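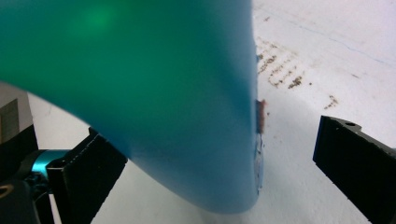

Wanent Front Ends

README, work in progress

What this is

Text dataset. Short owner comments about pickup front ends: grilles, headlights, bumpers, hood shape. Collected from the old Jurketti truck board with permission of whoever was running it that month, plus a smaller batch from the Stirkthorpe owners list. 3675 comments total after cleanup. Each one tagged for which part of the truck it talks about and whether the writer likes it.

No photos of trucks in the set. Just text. People keep asking.

Files

comments.csv - the main table, one comment per row
threads.csv - thread titles and which board they came from
labels.txt - label list with one line of explanation each
split.csv - train or test, by comment id
old/ - first try at the labels, don't use, kept for comparing

Columns in comments.csv

id - number, not continuous, gaps are deleted rows
thread - matches threads.csv
body - the comment, lowercase left alone, typos left alone
part - grille, lights, bumper, hood, badge, whole, other
feel - like, dislike, mixed, none
compares - yes if the comment says it looks like some other truck
spy - yes if the thread was about a camouflaged test truck

Blank in compares means not checked yet. Not the same as no. Will fix.

Threads

78 threads. Longest ones are all spy shot threads, which figures, nothing gets people typing like a truck wearing a vinyl wrap and fake plastic cladding. The rest are auto show threads and a few "which trim looks best" polls. Poll votes not included, only replies.

The Stirkthorpe threads are a lot calmer and mostly about older trucks. If your model does great on Jurketti and falls apart on Stirkthorpe thats probably why.

How it was labeled

One pass by me, second pass by me a few weeks later without looking at the first. Where the two didn't match I read the whole thread and picked. Not ideal, I know. A second person would be better. If you want to do a chunk, open an issue.

Hard ones:

"looks like a van" - went with dislike, unless the thread made it clear they wanted a van
"it'll grow on me" - mixed
"chrome delete please" - part is grille unless they say bumper, feel is dislike
"at least its not the Mak" - feel is none, compares is yes. Mak is what the Jurketti crowd calls any front end with the lights stacked in two rows. Took me way too long to work that out.
Sarcasm - guessed. 51 rows where I really couldn't tell, those are marked mixed and listed at the bottom of labels.txt

What was taken out

Usernames, signatures, edit lines, quoted replies. For sale posts. Anything with a phone number or plate number. Posts that were only a smiley. Political stuff, there was more than you'd expect in a grille thread.

Truck model names are still in. Couldn't see a way to take them out and have the compares column mean anything.

Known problems

Duplicate ids in old/, never fixed.
A few bodies have broken apostrophes from the export. Search for the little box character.
Full size trucks are way over represented. Midsize gets some coverage, compact almost none.
"hood" includes hood scoops and also one long fight over hood struts that has nothing to do with looks. Should of been other.
Bed, tailgate, and wheels all went to other. Maybe a separate set someday.
The test split has 4 threads that also have rows in train. Know about it. If that matters for you, resplit by thread.

Good for

Small sentiment models, practicing aspect tagging, counting how often people say ugly. I made it to see whether people warm up to a new grille between the first spy shots and the dealer lot. Still working on that part, dates are too patchy so far.

Not good for

Telling anybody what buyers want. Forum people are not buyers in general. Half of them say right in the thread they're keeping their old truck forever.

Changes

October: moved badge out of grille, relabeled those rows
before that: dropped the year column, too many guesses in it
before that: first upload, ignore

To do

finish compares
redo split by thread
fix apostrophes
write a real loader script, the one in old/ expects the year column and will crash

License

Labels are free to use, credit Wanent. Comments belong to the people who wrote them. If one is yours and you want it gone, open an issue with the id and it comes out in the next upload.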